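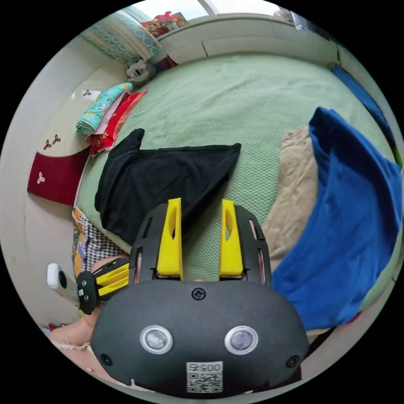
Samer Hamdan wrote to us in the spring that any club calling itself friendly ought to be made to prove it, and that he had played at three friendly clubs before ours and been spoken to at one of them. We put his letter on the noticeboard. He has since joined, and he still hasn't said whether we passed.

About Durnarlow Croquet Club

We are a croquet club with two lawns on the Sisbridge side of Durnarlow, behind the old pumping station. Most club websites will tell you the game is easy to pick up, suits everybody and costs next to nothing. We have our doubts about all three, so this page sets out what we do and what it costs, and you can make up your own mind.

How many of us there are

The club has 56 members on paper. On a good evening you might find a dozen of them on the grass. The rest pay, mean to come, and turn up for the end of season supper. We don't mind this as much as we used to, but please don't read the membership figure and picture a crowd.

Is it a sport?

People ask. We think so, though we've stopped arguing the point at parties. What we would question is the idea that croquet is gentle. You will be on your feet for two hours or more, much of it waiting while someone else makes hoops and you can do nothing about it. Some new members find that restful. Others find it unbearable and go back to tennis.

Which game we play

Golf croquet, mainly. It is quicker, the rules fit on a card, and a beginner can take a hoop off a good player in the first week. Association croquet is played on the top lawn by those who prefer it. They say theirs is the deeper game. They may be right, but a fair amount of the depth seems to be spent discussing whose turn it is.

We do not play the garden version with six people and a jug of something, whatever the local paper printed.

Coaching

Nour Qaisi runs the beginners' course, which starts each April and takes 10 people. She does not promise that you will be playing matches by the end of it. Roughly speaking you'll be able to hit a ball straight, run a hoop from close in and know when to leave the lawn. We tried a shorter course once, on the advice of a leaflet, and everyone who took it had to be shown again.

There is a lot of talk at the moment about swing trainers and mallets with weights in odd places. We have tried several. Those who practised with them improved, and so did those who practised without them. Borrow a club mallet for your first season before you spend anything.

The lawns

The bottom lawn slopes. Visiting teams bring this up, so we may as well do it first. In April 2,750 pounds went on levelling the north corner, and we were told the difference would be plain to see. Opinions vary. A ball left near hoop four will still wander towards the hedge on a dry day, and home players have learnt to aim for it. The top lawn is flat and in better order, though it drains slowly after heavy rain.

Matches and results

We enter one team in the district league and one in the Jeltus Shield, a handicap event which we have never won and which we suspect the handicaps are arranged to stop us winning. (We have looked into this. They aren't.) The league side finished fourth this year, one place better than last, helped by another club dropping out halfway through. Hà won the club singles after a long final on the bottom lawn, where the hedge had a say in the third game.

Money

The new pavilion roof is supposed to be paid for out of the roof fund. The fund stands at 600 pounds. We were quoted a good deal more than that, and then quoted again by a different firm for a different roof. Until it is sorted out, put your bag on the left-hand bench if it looks like rain.

Subscriptions are listed on the membership page. There is a lower rate for anyone in their first year, and we don't charge for a trial session.

Coming to see us

Come on a club evening and watch a game before you pick up a mallet. Wear flat shoes. The gate sticks, so lift it as you push. If there's no one in the pavilion, try the top lawn, and wait until the stroke has been played before you say hello.

Page last checked 2026-09-18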